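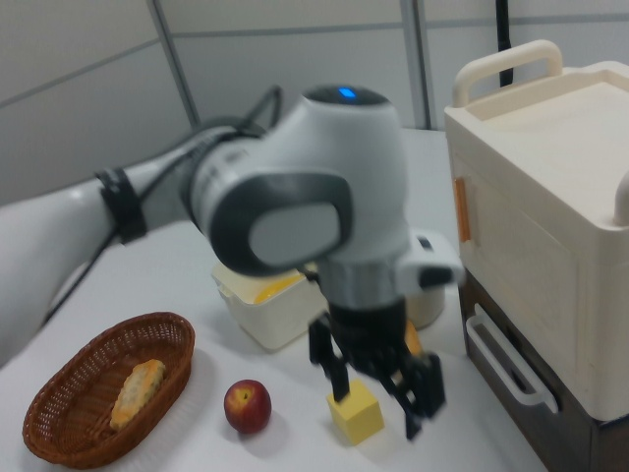
27 August 2021

Sump counter at 7 a.m.: 3,322. Previous reading 3,126, so 196 pump cycles since I last wrote it down. I had expected fewer. The ground has been dry on top for most of the month and the lawn behind the garage has gone the color of cardboard, but the water under the house runs on its own schedule and lags the rain by more than I have ever managed to pin down.

Took the lid off after breakfast. Float switch moving freely, no slime on the rod. Some grit in the bottom of the pit, mostly fine sand, which I scooped out with the old soup ladle and spread on a board to look at under the lamp. The grains look the same as in January, when I fitted the new pump. If sand is still getting in, then the sock on the north drain line has a hole in it or was never pulled all the way over the pipe end. I can't check that without digging, and I am not digging before the gutters are done.

Changed the float setting. The old one cut in early and cut out early, which meant short runs and a lot of starts. A pump motor wears mostly on starting. I lowered the stop point by 50 mm and left the start point where it was. First three runs after the change were visibly longer, and the pit now draws down to just above the intake. It must not go lower than that or it will pull air. I could hear a slight gulp at the end of the second run and raised the stop by a hair. No gulp on the third.

The check valve still knocks when the pump shuts off. The sound travels up the discharge pipe and comes out in the hall closet. I wrapped the pipe in felt where it passes through the joist, and the knock went from sharp to dull. A spring-loaded valve would be quieter than the flapper. Veria sells one in the right diameter, but the listing doesn't say what pressure it needs to open, and I have written to ask. If it's too stiff the pump loses lift, and the run out to the ditch is already longer than I would like.

Shanthi Gamage called at lunch about the boundary drain. Her side of the fence is lower and takes whatever mine doesn't. She has had a man from Setiawan look at it and his proposal is to lay a new line along the fence and join both properties into the culvert at Bruterlow. I have no objection to the line. I do object to the drawing, which shows the culvert invert lower than it is. I measured it two summers ago with the borrowed level and wrote it in the green notebook, and the fall he is assuming doesn't exist. At the true fall the pipe would silt up at the far end. I read her the numbers over the phone and she asked me to put them in an email, so I did, with the sketch. She was reasonable about it. She also reminded me that I still have her post-hole digger.

Afternoon spent on the gutters. North side first. Took down the bracket nearest the downspout and found the screw had been holding in nothing but paint. Filled the hole, moved the bracket over to sound wood, reset the slope with a string line. Poured a bucket through from the high end and it ran clean, with a small puddle left at the middle joint. I'll accept the puddle for now. The downspout extension has been lying in the grass since spring and I put it back on and screwed it this time. That alone may explain part of the cycle count: every dew and drizzle off that roof has been going straight down beside the foundation wall.

Cellar humidity meter reads lower than last week, but I don't trust it. It sits too close to the boiler. Moved it to the shelf by the paint cans and will ignore whatever it says until it has settled.

The south wall still has the white bloom at knee height. Brushed off a section with a dry brush and drew a pencil line around it, so that I can see how fast it returns. I didn't seal it. Nadhirah Lumbantobing sealed hers at Stekholm on the advice of the paint shop and the bloom came back above the sealer, a hand's width higher, along with a good part of the plaster. She has since chipped the whole lot off and says it dries better bare.

To do: email Veria again if no answer. Return the post-hole digger. Buy stainless screws, the short ones, and a tube of gutter sealant. Find the receipt for the pump, the warranty card wants the serial number and I can't read the plate without lifting the thing out.

Counter at 9 p.m.: 3,328. That makes 6 for the day, three of them after the float change. Too early to compare. I want readings at the same two hours every day through the next decent rain, and I have taped a card and a pencil to the cellar door for it.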